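How a Repeating Pattern Works

A repeating pattern is a picture that can be copied again and again in every direction without a visible join. Wallpaper, curtain cloth, wrapping paper and floor tiles all use them. The part that is copied is called the repeat.

The height of the repeat is measured from any point in the design to the next point that looks exactly the same. You can measure from the tip of a leaf, the middle of a flower or a small dot. The answer is always the same, provided you go straight up or straight down.

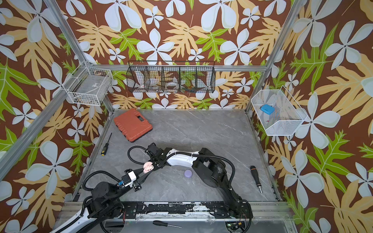

Large designs need large repeats. A stripe may have no height at all to its repeat, as it looks the same wherever it is cut. A leafy design might have a repeat of 42 centimetres. If the wall is 2393 millimetres high, divide 2393 by 420. The answer is a little under 5.7, so the wall will show five whole repeats and part of a sixth.

There are two common ways of lining up the strips.

Straight match: each strip is hung level with its neighbour. A flower cut in half at the right edge of one strip meets its other half at the same height on the next.

Drop match: each strip is moved down by half a repeat. With a repeat of 42 centimetres, the strip moves down 21 centimetres. The eye finds it harder to pick out rows, and the pattern looks less like a grid.

Corners are more difficult. Walls are seldom perfectly upright, so a strip that bends round a corner may come out leaning. Paperhangers cut the strip just past the corner and start the next wall with a fresh upright line. This line is found with a plumb line, a weight on a string. A small part of the pattern is lost in the overlap.

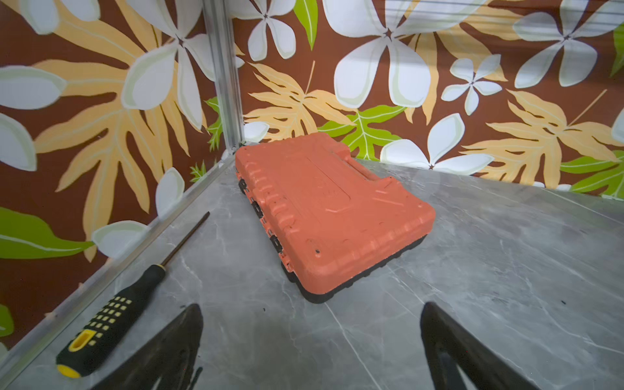
Why do both edges of a strip have to be drawn so carefully?
The right edge of one strip must join the left edge of the next. If a stem leaves one edge at a height of 38 millimetres, it must enter the other edge at 38 millimetres too, or the stem will look broken.

To make a repeat of your own, draw a shape in the middle of a square of paper. Cut the square in half from top to bottom and swap the two halves. Tape them together. Now cut from left to right, swap again and tape. Fill the empty space in the middle with more drawing, keeping away from the outer edges. Copies of this square will join on all four sides.

Text: Mieke Segers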